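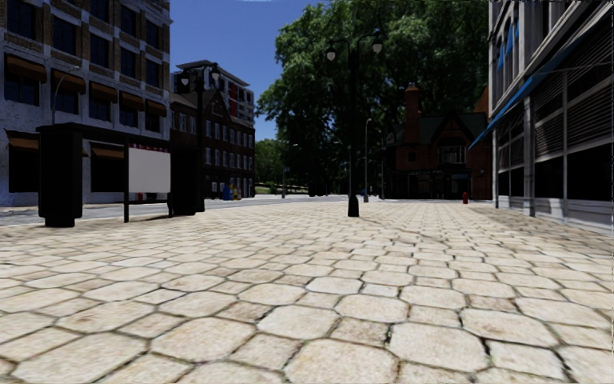

Page last changed: 22/05/2026

Planning and perception sync, sidewalk delivery stack

Present: Paraskevi Tzavaras (chair), Kgomotso Ngubane, Athina Alexiou, Marina Politis (minutes)
Apologies: Athina Sfakianakis

1. Minutes of previous meeting
Accepted with one correction: the costmap change was merged to the Trireck branch, not to main.

2. Simulated plaza map
KN reported that the plaza map now loads in Diven without manual edits. Paver joints are dark and uneven, and the ground segmentation labels some of them as drop-offs. The thin branching shadow on the paving gives the same false label at low camera height. AA asked for the joint mask to be tested separately from the shadow case – the two were combined in the last batch.
Action: KN to split the batch and rerun all 2,880 episodes.

3. Static obstacles
The central lamp post base is flared, so the footprint taken from the shaft is too small. PT wants the inflation radius computed from the lowest 20 cm of each object. The bus shelter is a harder case: the planner treats the space under the panel as free and tries to route through it. Agreed to mark the whole shelter as a keep-out polygon for now.
Action: AA to add the polygon to the map file.

4. Local planner
Replanning runs at 15 Hz on the bench computer. MP noted 323 timeouts in the overnight log, most of them during map reload. No decision on the Jiltivau solver until the reload problem is fixed.
Action: MP to attach the log to the ticket.

5. Tooling
The Dierckx replay viewer still drops the semantic layer when playback is paused. Low priority. AS to be asked whether the December patch can be reverted.

6. Any other business
None. Next meeting to be set once the rerun has finished.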